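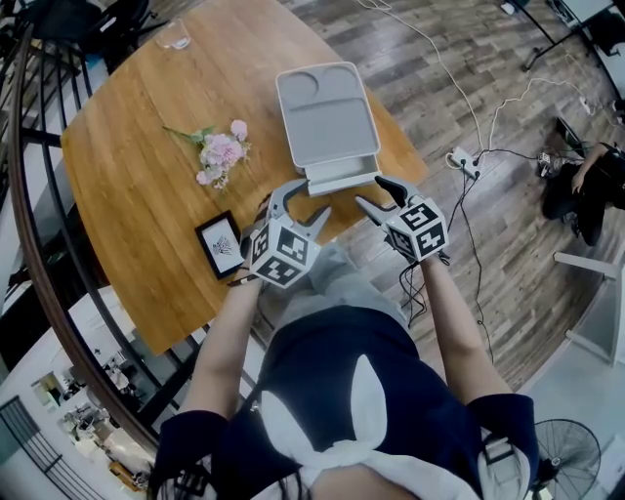

Round table, container with lid back, flowers to the left.

Ticket: Container lid will not stay closed
Site: Endstead, upper floor
Category: Furniture and table items
Priority: Low
Raised by: Annapurna Chowdary
Assigned to: Jagadeesh Poojary
Status: Closed, with one follow-up
Opened: 2023-06-25

Reported problem

The light grey plastic container kept on the round wooden table will not stay shut. The lid goes down, holds for a few seconds, then lifts at the front by the width of a finger. Pressing harder makes no difference. It did not do this before the table was cleared and reset for the flowers.

Expected: lid closes flush and stays closed when the container is carried by its base.
Found: lid rises at the front left corner first, then along the whole front.

Details given by the reporter

Container has been wiped out with a damp cloth, no detergent. Nothing heavy has been stood on the lid. The table has a slight rock on the window side but the fault is the same on the kitchen worktop. A second container from the same Jovix order closes normally.

Log

Entry 1, J. Poojary
Reproduced. 6 attempts, lid lifted on all 6. Emptied the container and tried again: lid lifted on 4 of 6. Contents are therefore part of it but do not account for all of it.

Entry 2, J. Poojary
Checked the inside of the lid. It is moulded with two round recesses side by side and a larger rectangular one underneath. All three clean. No cracks found at the corners. Ran a fingernail along the rim on all sides and found a hard ridge on the front left, short, feels like dried glue or sap. Not visible unless the lid is tilted to the light.

Entry 3, A. Chowdary
The ridge may be sap. The last bunch was trimmed over the open container to save sweeping up. That was the Illance order, also pink. The stems were wet when they were cut.

Entry 4, J. Poojary
Softened the ridge with a cloth and warm water, 13 minutes, then lifted it with the edge of a plastic card. Did not use a knife. Rim now smooth to the touch. Empty container: lid stayed down on 6 of 6. Refilled as before: lifted on 3 of 6. Better, not fixed.

Entry 5, Raghavendra D'Souza
Please check what is in the front section. It is a shallow compartment and I have seen ribbon put in there on the reel. The reel is too tall if it is stood on end.

Entry 6, J. Poojary
Confirmed. One reel of white ribbon, standing on end, was touching the underside of the lid. Laid it flat. Lid stayed down on 6 of 6. Carried the container to the worktop and back by the base, no movement. Left it overnight, still closed in the morning.

Entry 7, A. Chowdary
Tested independently, same result. Can someone also look at where the flowers are put down? They get laid flat on the bare wood next to the container and there is a pale mark coming on the tabletop on that side.

Entry 8, Thirumalai Poojary
Looked at the mark. It is water, in the wax only, and has not gone into the grain. Rubbed along the grain with a dry cotton cloth and it faded by half. It needs a thin coat of wax and a day with nothing on it. I have not done this yet as the table is in use. A folded tea towel under the stems will do until then. Blossom end can overhang the towel, stem end should not.

Entry 9, Lavanya Nadar
The 500 ml vase from the Từ box is on the second shelf and free. It takes a small bunch if the stems are cut down. I would rather the flowers went straight in there than on the table at all.

Entry 10, A. Chowdary
Agreed for evenings. During the day they still get sorted on the table, so the tea towel stays.

Cause

Two faults together. Dried residue on the front left of the rim stopped the lid from seating. A ribbon reel stored upright in the front compartment pushed the lid up from below. Either one alone was enough to lift it some of the time.

Fix applied

Residue softened with warm water and removed with a plastic card.
Reel laid flat.
No parts replaced. The replacement container requested in the original report has been cancelled.

If it happens again

Open the lid fully and let it rest back before checking the rim. Feel along the front edge first.
Take out anything standing upright in the front compartment.
Close the lid empty. If it holds, the contents are at fault. If it lifts, clean the rim again.
Do not use boiling water or a metal blade on the plastic.
Trim stems over the sink or over newspaper.

Follow-up

Wax for the tabletop, T. Poojary. Moved to a separate ticket, due October. The rock on the window side will be looked at under the same ticket, probably a felt pad missing from one foot.

Closed by J. Poojary with agreement of reporter.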